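My dishwasher broke in January and I have been a bore about robots ever since. Every dinner, every phone call. Tsion Alemayehu finally told me to write it down somewhere so she wouldn't have to hear it again, so hi Tsion, this one's for you!

What I want to know is pretty simple. Can a machine do my chores yet? I don't mean vacuuming. I've had a round vacuum thing for years and it spends half its life wedged under the radiator. I mean the stuff with hands: putting the caps back on the markers, folding the towels, getting the peanut butter off the spoon.

So I asked around, and read a lot, and kept a list.

## What I've found out so far

- **Towels: sort of.** Filippos Sarantis works at Drekisico, where they've been teaching a pair of arms to fold hand towels. He says they get a decent fold on nearly 60 percent of tries, which is better than my teenager (sorry, kid). A towel takes them 114 seconds though. I timed myself and I was done in nine, and I was watching TV.

- **Small stuff on a table: getting there.** I think this is the part I'm most excited about, two arms sharing one table, sorting out the little things that pile up on every flat surface in my house. Markers, for instance. We own a ridiculous number of markers. You need one hand to hold and one to fiddle, and the two have to get in close without whacking each other. I do it without thinking and I still poke myself in the palm with a Sharpie once a week. Also, I'm sorry, but I love the butterfly walls. If I ever get robot arms they're getting wallpaper too, and a plant.

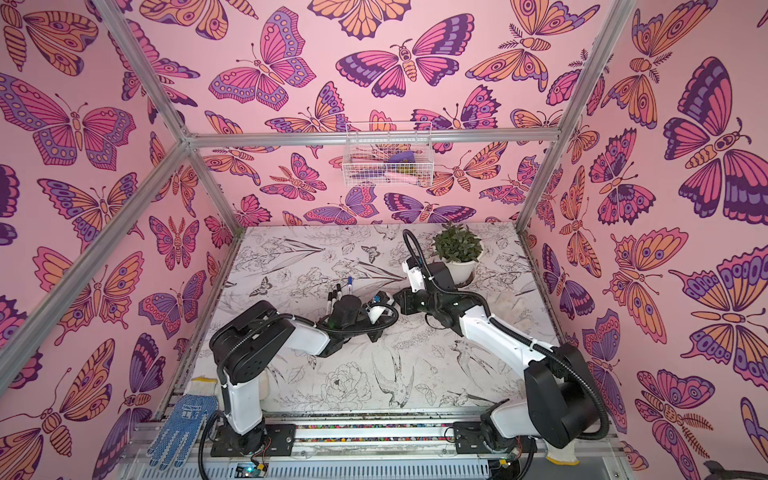 - **Dishes: no.** I really wanted this one to be a yes. Lensa Wako (we used to share an apartment, she now does something with conveyor belts at Beltbridge) laughed at me for a good long while. Wet, slippery, see-through, breakable, all stacked up crooked. She said plates by themselves, maybe. My sink has never once contained plates by themselves.

- **Packing boxes: yes, if it's the same box.** Beltbridge has a machine that packed 804 boxes in one shift while Lensa was there. Then somebody sent down a slightly taller box and the whole line sat there for 15 minutes until a person came and moved a bracket.

## So am I getting one?

Nope. I couldn't afford it and I have no idea where it would go. The kitchen table, I guess, and then where do we eat?

But I've changed my mind a bit. I used to think the hard jobs were the ones that made me tired, and I had that pretty much backwards. Carrying heavy boxes, fine. Finding the lid that goes with the container, good luck.

The dishwasher guy is coming at 8 in the morning, so I need to go clear out under the sink. If anyone has seen an arm match socks, send me a link!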